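About us

Drekix started with one van and a dead battery on the slipway at Mudaliar. Gopinath Unnithan had sold outboard spares for years, got fed up of seeing people stuck, set up on his own with 900 pounds and a borrowed trickle charger.

Still small. Still mostly boats and motorhomes — chargers, solar panels, cabling, fuse boxes. We fit 12 volt systems and inverters up to 2000 watts. Bigger than that, ring first.

Stock is kept at the Wosine unit, over 400 lines on the shelf. Most orders go out same day if your in before 2pm. Our own make of charger is the Zemora, built for damp lockers and people who forget to switch things off.

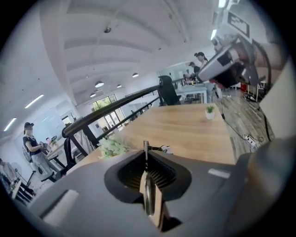
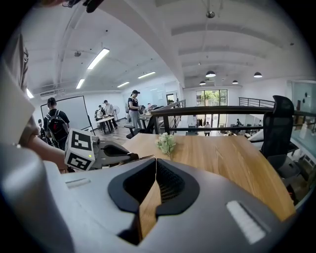
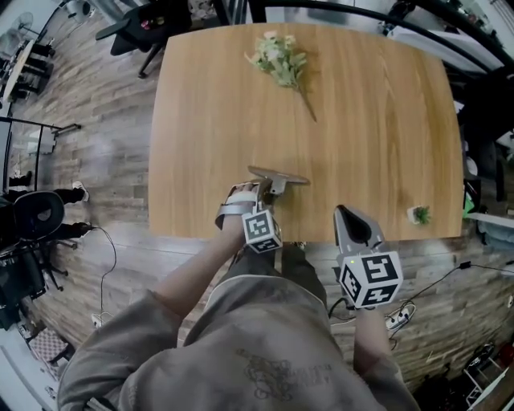

Fitting slots fill up by September so dont leave it. Trade accounts welcome, just ask for Gopinath. Counter closes for lunch, phone doesn't.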